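Home | Ask the Terrace | Match Day | Betting Talk | Rules | Log in

Accumulator void or loser when a match gets abandoned?

Posted by tallskatil_i_die 19/07/2022

Hi all, hoping somebody who knows the small print better than me can help. I had a four-leg accumulator on the preseason friendlies and three of them came in nicely. The last leg was Brimthorpe to beat Skonik away. They were 2-1 up and I was already spending the money in my head when the floodlights went, and after a long wait the referee called it off with 7 minutes left to play.

My bookmaker has the whole bet sitting there as "open" and the chat person told me it "may be settled under abandoned match rules", and then the chat closed on me. I had $20 on and it would have paid $769, so it's not going to change my life but it would fix my car!

What I want to know is, do I get paid on the three legs, do I get the lot because my team was winning, or do I lose everything? A guy at work says it always counts as a loss if the match doesn't finish, but he also told me Tallska were going up last year, so I'm taking that with a pinch of salt. Both clubs have said they won't replay it. Thanks in advance, and sorry if this has been asked before, I did search but all I got was old threads about rained-off cup games.

3 replies | 14 shares

cornerflag_2000

Had this exact thing happen to me with a game in the lower divisions. In nearly every rule book I've read, the match result market goes void if the ninety minutes aren't completed. When one leg of an accumulator is void, it just drops out and the bet carries on as if you'd never picked it. So your four-fold becomes a treble, at the odds of the three winners. You don't get the full $769, but you do get a decent chunk, depending on how long the odds were on Brimthorpe.

The bit that slows it down is that a lot of firms leave the bet open for a set period in case the game is replayed or finished off. It could be a day or two, or it could be longer, and it varies from one firm to the next. Look in the help pages under soccer rules for the word "abandoned" and there should be a paragraph on it. Read that before you go back to the chat, then paste the paragraph to them and ask how it applies to your bet. I find they get a lot quicker when you do that.

One thing to watch: if any of your legs was something already decided when the lights went, say "first team to score" or "both teams to score", that will often stand even though the game wasn't finished. You said it was a straight win bet though, so I'd expect void.

Helpful (31) | Reply | Share

alcaraz_end_upper

You lost mate. No final whistle no win. Happened to me with Alcaraz years ago and I never saw a penny. Friendlies are a mug's game anyway, half the team is trialists and the other half is on the beach.

Helpful (2) | Reply | Share

wingback_wendy

I wouldn't go along with the reply above me, sorry! It's possible that one was a losing bet for some other reason (a different leg, maybe?) because an abandoned match on its own normally shouldn't sink the whole slip. I'm with cornerflag on this one, it should turn into a treble.

What I'd add is that friendlies can have their own rules. Some firms will settle on whatever the score was once a certain number of minutes have been played, and they're more likely to do it with friendlies than with league games, what with all the odd formats and shortened halves you get in July. If yours is one of those you might get the full amount after all, so don't just accept the first thing they tell you. Take a screenshot of the rules page as well, and save your bet slip with the time on it. 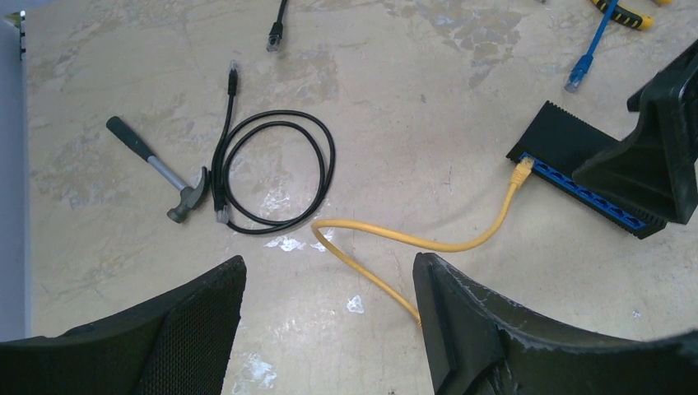

Does it matter if I already pressed cash out and it got rejected?

A rejected cash out has no effect on the bet. It stays exactly as you placed it and gets settled under the normal rules, so treat it as if you never pressed the button. Check your account history to be certain it says rejected or declined, and if it says accepted then the bet is finished and you'd only get the cash out amount.

If they still haven't settled it once the waiting period in their rules is over, make a written complaint by email and keep a copy. Good luck with the car, and let us know what they end up paying!

Helpful (18) | Reply | Share

1811 views | 3 replies | Follow this thread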